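4.3 Comparing Grip Profiles on the Kakis Hand
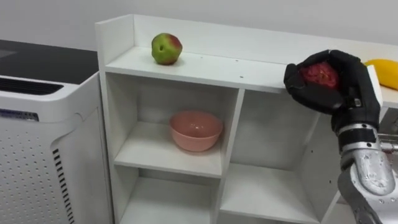
Figure 4-2. Kakis hand holding a red fruit over the shelf top, with a green apple on the shelf.

Use this procedure to compare two grip profiles on the same object. Finish the wrist calibration in section 4.1 first.

1. Place the test object on top of the shelf, within reach of the arm. Keep other objects clear of the approach path.

2. On the controller, open Grip > Profiles and load profile 136 (Wrap, soft).

3. Set the hold time to 2 minutes and press Start. The arm picks up the object and holds it above the shelf top.

4. Watch the finger position readout. If it drifts during the hold, write down the time and the finger number.

5. Press Return. Wait until the hand is open and the arm is parked before you touch the object.

6. Load profile 295 (Wrap, firm) and repeat steps 3 to 5 with the same object.

7. Save both runs under one test name. The Flandbridge viewer only compares runs that share a name.

CAUTION: Keep your hands out of the shelf compartments while the arm is powered.

NOTE: Profile 295 can bruise ripe fruit. Check the skin after each run and replace the object if it is marked.

NOTE: Error 776 means the thumb did not reach its set position. Press Reset, then go back to step 2.

For hands fitted with the Rüegg wrist adapter, see section 4.5.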